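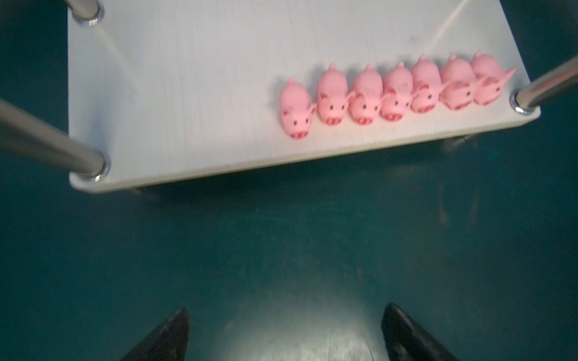 On Keeping a Household Inventory

For the past five years I have maintained a written inventory of the contents of my flat. Several readers have enquired about the method since I mentioned it in August, and I set it out below in the form in which I now use it.

The practice began with an insurance renewal. The form asked for the total value of my possessions and I entered a figure that I could not have defended. A colleague, Hanan Akl, who had once made a claim after a burst pipe, told me that the adjuster had asked her for the year of purchase of every item in two rooms. She had been able to answer for three of them. I resolved to do better, and bought a hardback ledger from Hourani, the stationer near the station, which has since been replaced by a second of the same pattern.

Each entry occupies a single line. It gives the item, the room, the year of acquisition, the price paid and the place where the receipt is kept. Where the price is unknown I leave the column blank. I tried for some months to enter estimates in pencil, but I could no longer tell which had been checked against a shop and which had been guessed, and I have rubbed them all out.

Items costing less than 20 pounds are not listed singly. Kitchen utensils, bed linen and ordinary books are entered as groups, with one line for each group and a note of the last review. Anything above 500 pounds has a page of its own at the back, with the serial number copied by hand and then read back against the object. I recommend the reading back. In my first year I had transposed two digits on the washing machine and discovered it only when arranging a repair.

The matter of shared property requires some care. My former flatmate, Dirceu Pacheco, left behind a bookcase, a lamp and a quantity of records, on the understanding that he would collect them when he had settled. These are entered on a separate sheet, signed by both of us. He has since collected the lamp. The records remain, and I have been given permission to play them.

I have been asked whether a computer program would serve better. I used one called Numell for a single winter. It was competent, and its search function was superior to anything a ledger can offer, but I found that I postponed the entries until I was at my desk, and by then I had mislaid the receipt. The ledger lives in the hall drawer and is filled in before my coat is off. Readers who carry a telephone at all times may well reach a different view.

The review takes place once a year and occupies most of an afternoon. At the last one I struck out 33 lines, chiefly glassware, two chairs given to a neighbour and a radio which had not worked since I moved in. I do not remove the page when an item leaves. A line is ruled through it and the month is written in the margin - sold, given or broken.

One question is still unsettled. I have never decided how to treat objects that belong to the building, such as the curtain rails and the hall mirror. They were here when I arrived and the lease does not mention them. At present they are entered under a heading of their own, with no value given, and I have written to the letting agent for a list.

We use cookies to improve your visit. By continuing to read this site you accept their use.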